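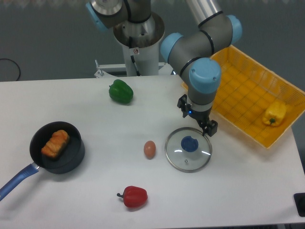 Why Glass Lids Fail

A tempered glass pot lid can sit in a cabinet for years and then break on an ordinary evening over low heat. Owners tend to describe the event as an explosion. Engineers who work with cookware glass call it delayed fracture, and in most cases the cause was present long before the lid broke.

Tempering starts with a disk of glass heated until it is close to softening. Air jets then cool both faces quickly. The faces harden first, and as the core cools and shrinks it pulls them into compression. The core itself stays in tension. A crack has trouble opening in a compressed surface, so the lid resists bumps that would break plain glass. Once a crack reaches the core, the stored energy is released and the whole disk breaks into small pieces.

Parisa Zarei runs the fracture bench at Laxdal, a small testing shop that takes in returned cookware from importers. Her records cover 3161 lids. In 1293 of them the break started at the rim, usually at a chip too small to notice during washing.

"People look at the middle of the lid," Zarei said. "They should run a dry cloth around the edge. If it catches, the lid is done."

The second common starting point is the knob hole. A screw pulled too tight presses the washer into the glass, and every heating cycle moves the metal slightly. Babak Shokri, a designer at the cookware maker Wolico, specifies a silicone washer 2 millimeters thick on both sides of the hole and a shoulder on the screw that stops it before the glass is loaded. The shoulder adds cost and is often the first thing removed from a cheaper line.

Steel rims protect the edge from chips but bring a problem of their own. Water held under the band carries salt and detergent, and grit can collect there and scratch the glass. Shokri prefers a rim with a short gap at the joint so the channel can drain.

Sudden cooling remains a risk even for a sound lid. Set a hot lid on a dry towel or a wooden board, and keep it away from wet stone and running water. Check the knob screw every few months. It should be snug by hand, with no turn of the driver after that.

A lid with a chipped rim cannot be repaired. Grinding the chip removes part of the compressed layer and leaves the edge weaker than before. Replacement lids are sold by inside diameter of the pot, measured from lip to lip across the center.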